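Cleaning a glossy white freestanding tub without dulling it?
Posted by Constanza Villalba in September

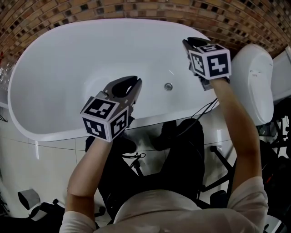 Category: Bathroom > Tubs and Showers

We moved into a place in Guscombe with an oval freestanding tub, white with a wide rolled rim and a small metal drain in the floor of it. I used a powder cleanser on our old tub and don't want to scratch this one. What is safe? I also can't reach the far side well from the edge.

2 replies

Desmond Mbeki
Find out what it's made of first. If it's acrylic, skip powders and use dish soap, warm water and a soft cloth. Rinse well and dry around the drain so you don't get spots. For the far side, walk around if there's a gap, or use a soft mop head on a short handle. Dull patches on acrylic can be wet sanded with 800 grit, then up to 3,000, then polish. Try a hidden spot.

Minley319
baking soda. works on mine

Shares: 2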